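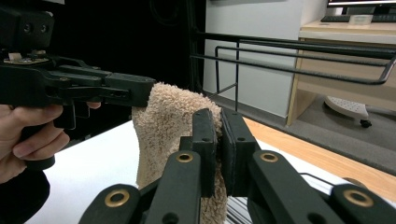

Kolbrún Hjaltadóttir left a comment under my last post saying that any kid who has finished a book can review it, you just sit them down with paper and stay out of the way. She has done it with both of hers and they wrote a page each.

I believe the page. I'm less sure about the review. What I get when I sit a kid down with paper and stay out of the way is the plot, told in order, until the hand gets tired. Then comes "It was good, you should read it." I have read a lot of these, and I couldn't tell you whether a single one of those books was any good.

So this is how I go about it now, with kids from second grade up to fifth. I don't promise that your kid will love it. Most of the advice on this subject promises that, and I'd like to meet the kids it was tested on.

How to help a kid write a review of a chapter book

What you need: a book the kid has finished, paper, a pencil, and sticky notes if you have them. You don't need a printed worksheet. Worksheets have a box for the main character, a box for the setting and a box for five stars to color in, and the kid fills the boxes and stops thinking. The stars are the worst of it. Every kid colors in five, or one if they're mad at you.

Step 1. Let them pick the book, and mean it

If they pick a tie-in book, the kind that goes with a cartoon or a line of figures, let them. I used to steer kids away from those. My nephew was deep into Raptis at the time, which is about lizard knights who live on a moving mountain, and I tried to talk him into something with a medal on the cover. He read the medal book and had nothing to say about it. Then he talked about Raptis for the length of a car ride, including a long complaint about the third book, where the mountain stops moving and nobody in the story seems to care. The complaint was a better review than anything he'd put on paper for school.

I still think the Raptis books are badly put together. He's allowed to disagree, and he does.

Step 2. Talk first, with the book closed

Ask what they'd tell a friend who was thinking of reading it. Leave it at one question and then wait. The waiting is hard, and most grown-ups fill it by asking "Was it exciting?", to which the kid says yes.

Questions that have worked for me:

What part would you skip if you read it again?
Who in the book did you get tired of?
Did anything happen that you didn't believe?
Was there a part you went back and read twice?

Questions that haven't: What did you learn? What is the theme? How did the book make you feel? I know these are on all the lists. A nine-year-old asked how a book made her feel will say "happy" and look at the door.

Step 3. Write down two things they said

You write, they talk. Get the words exactly, including the odd ones. If she said the dragon was "kind of a show-off," write show-off. Don't fix it to "boastful." Hand her the paper when you're done and tell her those are hers.

Two is enough. I've seen guides that ask for six reasons, and what happens is that the kid has two real ones and makes up four. The made-up ones are easy to spot: "Another reason is it has good words."

Step 4. Put a fence around the plot

This is where most kids' reviews go wrong, and I'd say a fair number of grown-up ones too. Give them three sentences for what happens. Who is it about, what do they want, what gets in the way. After that, the plot is closed.

They will fight you on this. To a kid, the plot is the book, and leaving out the part with the submarine feels like lying. What helps is to say that the reader hasn't read it yet and you don't want to spoil the submarine. Kids take spoilers very seriously. It's the only appeal to the reader that I've seen work every time.

Compare these. The first is a plot retelling a boy wrote about Tulura and the Glass Boat, before the fence:

"First Tulura was in the harbor and then she found a boat. Then the boat was made of glass. Then her brother came and said don't get in it. Then she got in it. Then they went to the island and there was a storm and then"

It went on like that. After the fence he wrote:

"Tulura finds a boat made of glass and wants to sail it to find her mom. Her brother thinks it will break. He is right but not how you think."

I'd read that book. I have read that book, as it happens, and his last sentence does more for it than the back cover.

Step 5. Turn each opinion into a reason with a piece of the book in it

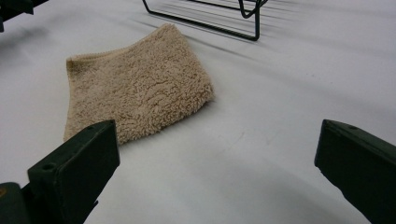

A reason on its own is cheap. "It's funny" could be said of any joke book in the library. So for each of the two things you wrote down, send the kid back into the book to find the page that proves it. This is where the sticky notes come in. One note per reason, stuck on the page, and then they write what's on the page in their own words.

It looks like this:

Opinion: The villain is not scary.
Page: The part where he locks them in the tower and then leaves the key on a hook right outside.
Sentence: "The villain is not scary because he locks them in a tower but he leaves the key where they can reach it, and he does this kind of thing a lot."

If they can't find a page, that's interesting too. Sometimes they're remembering the cartoon, or a different book in the series. With tie-in books this happens constantly. A girl told me all about a fight in a Dollex book, on a roof, in the rain, and we went through all 19 chapters and there was no roof. She was annoyed. Then she wrote that the book leaves out the best fight from the show, which was true, and a good thing to warn people about.

Step 6. Ask who shouldn't read it

I got this one from Rizwan Kazmi, and I was doubtful. I thought it would turn every review into a pan. It doesn't. Kids who loved a book can tell you right away who wouldn't: "People who don't like it when animals die." "My cousin, he only likes true stuff." "Kids who are scared of dolls, because it's mostly dolls."

Put that near the end. It takes the place of "you should read it," which tells nobody anything.

Step 7. Read it out loud, once

The kid reads, you listen. Tell them to stop wherever it sounds wrong to them, and fix it there. Keep your own pencil in your pocket. I'll correct a spelling if it makes a word unreadable, and I'll fix the title and the names, since somebody might want to look the book up. Otherwise it stays. A review by an eight-year-old should sound like one, and when it doesn't, everyone can tell who wrote it.

One pass only. I've watched parents run a half-page review through four drafts, and the fourth draft was always the dullest.

Things I've been told to do and don't

Rewards. A sticker, a treat, screen time per review. The reviews get shorter, fast. I'd do the same.

Making them write one for every book. Please don't. Unnur Frandsen wrote to me that her son hid finished books under his bed so he wouldn't have to report on them, and went on saying he was "still in the middle." One review every couple of months is plenty. Let the other books just be read.

Word counts. The longest one I've been handed ran to 983 words, typed, and the opinion was in the last line. The best one I've been handed fit on an index card.

Opening with a question. "Have you ever wanted to fly?" This gets taught as a hook. Read ten of them in a row and see if you still feel hooked.

Posting it online under the kid's name. That's your call, but I'd use a first name or a made-up one, and ask the kid first. Some of them are proud until they find out strangers can answer.

If the kid hated the book

Good, that's often easier. The one rule I keep is that they have to say how far they got. A review of a book you quit is fine as long as it says so. "I stopped at the part with the wedding" is useful information about a book.

Watch out for borrowed hate, though. If an older brother says Import is a baby book, the younger one will write that Import is a baby book, and you'll never find out that he read it under the covers. Going back for the page usually clears this up. He can't find the baby part, and he ends up showing you the train chase.

If the kid says "I don't know"

Then maybe they don't. Jytte Steinarsdóttir waits a day and asks again at dinner, as if she'd forgotten asking. I've tried it with mixed results. What does better for me is being wrong on purpose. Say the sidekick was your favorite character when you know they can't stand him. You'll hear why not, at length, and there's your first reason. Write it down before they get to dessert.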